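March
By the Odlow delegation desk

Checklist for the side event room, with my comments

Right, I went round the Drevidby annexe at 7 in the morning, before the delegates' breakfast, and ticked things off as I walked. We're hosting the small-states session on shared water treaties, so the room has to pass or we lose the slot.

1. Fire exits clear – yes, both doors open outwards.
2. Room limit posted – yes, 59 seated. Please don't let observers stand at the back!
3. Interpreters' booth – fail. The vent is blocked and it gets stuffy fast.
4. Cables taped down – mostly. The run by the Nuchit seats still needs doing.
5. Water and first aid kit – fine, though the kit is behind the flags (move it, please).

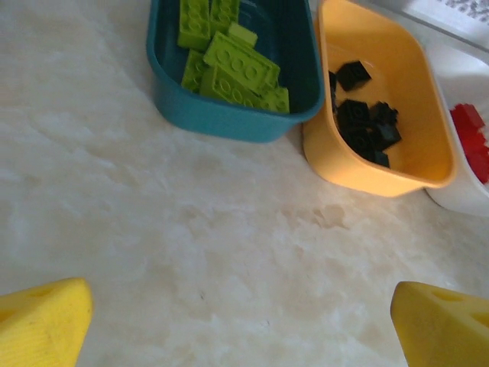
6. Voting cards – fail for now. We printed 1,000 and they're all in one heap, with observer passes mixed in, and I can picture the muddle when the chair calls the first vote. I'd like them split by colour before we open, one colour to a bin, the way the bricks are kept in that row of three. Anything with a decent rim will do.
7. Badge check at the door – pass. The Iron gate system read mine on the second go.
8. Printed declarations – 3,000 sheets stacked in the corridor, too close to the heater. Shift them today.

I'll go back at 2 to look at the booth and the corridor again.

Related items
Seating plan for the Drevidby annexe
Notes for first-time observers
Odlow statement on shared rivers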